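Clodonance, reviewed after a spring of living with it

I should say at the start that I came to Clodonance wanting to like it, and that's a dangerous way to begin a review. Prasert Suwannarat had been telling me since the winter that I ought to give it a proper go, and by the time May came around I had run out of excuses and had a two-armed simulated household robot whose policy could do almost everything I asked of it except be sensible about where its own hands were.

For anyone who hasn't met it, Clodonance is a method and a software kit in one download. The method part is a way of training a two-armed policy from demonstrations when you have several camera views and don't want the policy to lean on just one of them. During training it hides whole views at random, a different mixture each time, and adds a small side task where the network has to guess the opening of each gripper from whatever it has left. The kit part is the data loader, the training scripts, a replay viewer and a rather sweet little report page. It plugs into the simulator we already use, Plivard, without much fuss.

Setup took me an afternoon and most of a pot of coffee. The instructions are friendly and mostly right, though the page on camera naming was written for an older version and sent me in circles until I gave up and read the loader code. (It's short, and nicely commented, so no hard feelings.) After that I collected 2000 scripted demonstrations overnight, kept back 290 for testing, and started training the next morning.

The wrist views were what I cared about most. If you've worked with these you'll know how little they give you for long stretches: an open gripper, a lot of plain gray, and then everything you need all at once in the last moment before contact. My old policy had learned to ignore them nearly completely, and I can't say I blamed it. 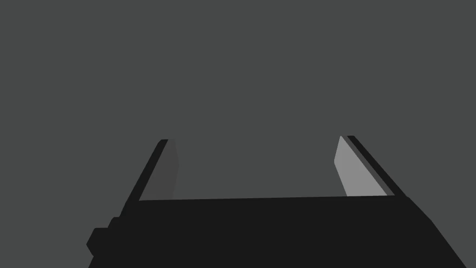

Clodonance's side task is a very simple answer to that, and I was doubtful it would do anything. Guessing the gripper opening sounds too easy to teach a network much. But it does make the policy keep paying attention to the fingers during those dull stretches, and in my runs the late part of the reach got noticeably calmer. The old policy would hover and twitch over an object like somebody trying to pick up a hot dish. The new one comes in slower and closes once. I watched a great many replays with Buppha Paisan, who has far more patience for this than I do, and she picked out the Clodonance runs from the baseline ones nearly every time, with the labels covered.

The replay viewer deserves some kind words too. You can put the views side by side, lock them to the same time step and scrub back and forth, and it never once lost its place on me. I found I was using the head view to work out what the arms were up to and the wrist views to work out why it had gone wrong, and having them move together saved me a lot of squinting. My one complaint is that it opens with the wrist views very small, and it forgets your layout as soon as you close the window – a little thing, but I closed that window a lot!

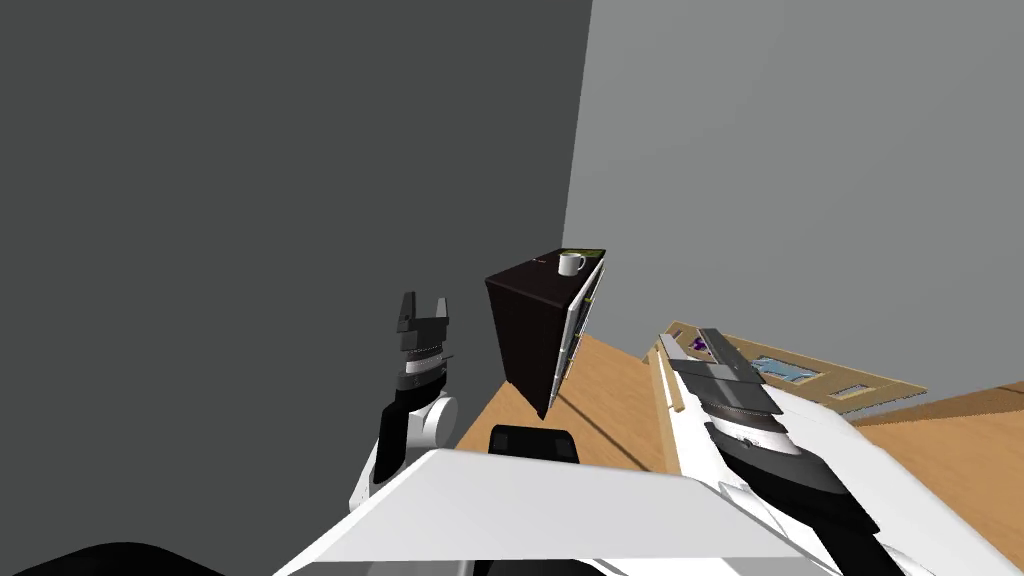 Head view from the room scene, with both arms in view and the cabinet near the corner.

Now for the part where I was less charmed. The random hiding of views has a setting for how often each one disappears, and the default is much too harsh on the head view. With that default my policy grew so used to working without it that it stopped looking around the room in any useful way, and the arms would set off confidently in the wrong direction. I trained 3 times before I found a balance I was happy with. The report page does show you how much each view contributes, and that's how I caught it in the end, but the guidance on what a healthy report looks like is one paragraph long and could stand to be a good deal longer.

I also compared it with Lurkard, because somebody always asks. Lurkard takes the other road and learns a weighting over the views as it goes. It trains faster and there's less to fiddle with, and on scenes close to the training ones I honestly couldn't choose between them. Where they parted ways was when I changed the wall colors and moved the furniture. Lurkard's weights had settled heavily on the head view, and it suffered for it. Clodonance lost some ground as well, but it kept its manners near the objects, and I'd take a robot that reaches a bit late over one that reaches into the side of a cabinet.

One more scene setup worth mentioning is the low-contrast one, where pale surfaces sit against gray and there isn't a scrap of texture to hang on to. I had expected both methods to struggle there and they did.
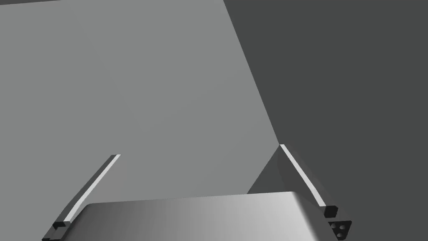 With only flat shading to go on, the guesses for the gripper opening stayed good, and the guesses about distance to a surface did not. I don't hold that against Clodonance particularly, as it never claims to help with depth, but if your scenes are as plain as mine you should probably put some texture in before you start, and save yourself the weekend I spent on it. Prasert thinks a second side task for distance would fix it. He may be right, and the code is laid out so that adding one looks like a small job.

As for what you need to run it, 2 graphics cards were plenty for me, and a single one would do if you don't mind waiting until the following day. Memory use climbs when you add views, so keep an eye on that. All of my testing was in simulation, and I can't tell you how any of this carries over to hardware.

Would I recommend it? Yes, warmly, to anyone with a two-armed setup and a wrist view that's going to waste. Turn down the hiding on the head view before your first run, read the loader code instead of the camera page, and leave the side task on. Mine is training again as I write this, with the furniture shuffled and the walls a different gray, and Buppha has already asked for the replays.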